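Finally, a minute to write. Dog is asleep, laundry is not done, oh well.

So we did the Jolldale dog swim. End of season thing, the outdoor pool lets the dogs in for one afternoon before they drain it. Four bucks a dog, people free as long as you don't get in past your knees. I'd been meaning to go for years and always found out a week after.

Got there a little before 1. Parking was terrible. Ended up on the Tinholm side and walked over the footbridge, which Biscuit hates, so that was ten minutes of coaxing right there. Line at the gate was long but moved fast, they only wanted to see the rabies tag and the license. Bring the paper copy if your tag is as scratched up as ours. They let dogs in by size, 22 pounds and under in the shallow end first. Smart.

She would not get in. Of course. Stood on the top step and yelled at a Lab for a good long while. Then somebody's tennis ball rolled past her and in she went, no thinking at all, and after that I couldnt get her out.
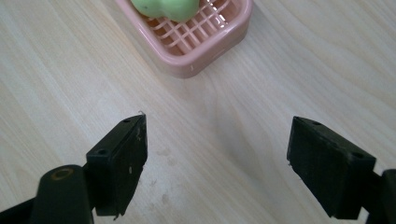
Ears are the thing to watch afterward. We had a bad infection a couple summers back and I am not doing that again. Dried them out in the car, checked again that night, fine so far. Rinse the chlorine off too, her coat felt like straw until I did.

Habte had a table by the fence with free samples of their salmon chews. Took two bags, she ate one on the walk back. The other one smells so strong its living in the garage.

Only gripe, no shade. None! It was 31 degrees when I left the house in November last time I did a dog event, so I guess I shouldn't complain about sun. But still, a tent or two next year please.

Would go again. Bring more towels than you think, then a couple more.

Ok, laundry.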